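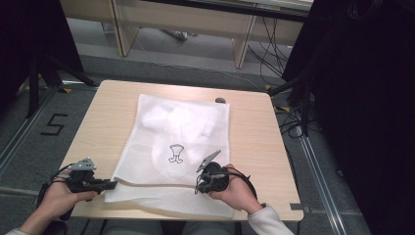 Laundry bag (mesh)

A mesh laundry bag, also called a wash bag or net washing bag, is a closable bag of open netting in which clothes and small household textiles are placed before machine washing. Water and detergent pass through the net while the contents stay together and are kept from rubbing directly against the drum or against heavier items in the load. The bag is distinct from the laundry sack, which is used only for collecting and carrying soiled clothing.

Construction

Most mesh laundry bags are made of polyester net, usually white, cut in one or two panels and sewn along the sides. Rectangular bags lie flat when empty and are the most common form. Cylindrical and domed bags, often fitted with an inner frame or a layer of padding, are sold for bras and other molded garments.

The gauge of the net varies with the intended use. Coarse net, with openings large enough to see clearly, rinses quickly and suits socks, towels and baby clothes. Fine net is translucent and holds back more lint; it is preferred for hosiery, lace and garments with hooks. Some makers place two layers together, the inner one fine and the outer one coarse.

The opening is normally closed by a coil zipper with plastic teeth. It may run along one edge or be set a short distance inside it, leaving a flap of net on the far side of the track. The seam beside the track is often bound with tape in white, beige or gray, which keeps the cut edge of the net from fraying. Many bags have a small elastic pocket at one end of the zipper. The slider is tucked under this pocket when the bag is closed, so that it does not work its way back during the spin cycle or strike the drum. Drawstring closures are also made but are less secure at high spin speeds.

A maker's mark or a simple line drawing is sometimes printed directly on the net.

Use

Bags are filled loosely. A bag packed tight does not rinse well, and the items at its center may come out with detergent still in them. Household manuals commonly advise filling a bag to no more than two-thirds of its capacity. Garments of similar color and weight are bagged together, with buttons fastened and delicate items folded once or turned inside out.

To fill a bag, it is laid flat on a table or other firm surface and opened along the full length of the zipper. The contents are spread toward the closed end, away from the track, and the net on either side of the opening is held level while the slider is drawn across. Loose fabric caught in the teeth is the most frequent cause of damage — both to the garment and to the bag.

A single large bag should not be washed alone in a front-loading machine. The weight gathers on one side of the drum and can cause the machine to stop before spinning. Adding a few towels corrects the balance.

Care and wear

Polyester net dries quickly and is usually hung open on a line or over a rail. High dryer heat can shrink or harden it, and bags are placed in a dryer only where the label permits. Wear appears first at the corners and at the ends of the zipper, where the net pulls away from its stitching. Small holes may be closed with a few stitches of polyester thread. A bag with a broken slider or missing teeth should be replaced.

Institutional use

In dormitories, care homes and similar settings, each resident may be given a numbered or tagged net bag that is washed and dried without being opened. The practice reduces sorting and lost items. In a household textiles handbook prepared for the Caltley residence halls, Naima Naciri and Peadar Mulligan recommend a separate bag for socks and underwear and a second for light-colored clothing, both closed by the resident before collection.

See also

Clothesline
Hand washing
Lint filter
Zipper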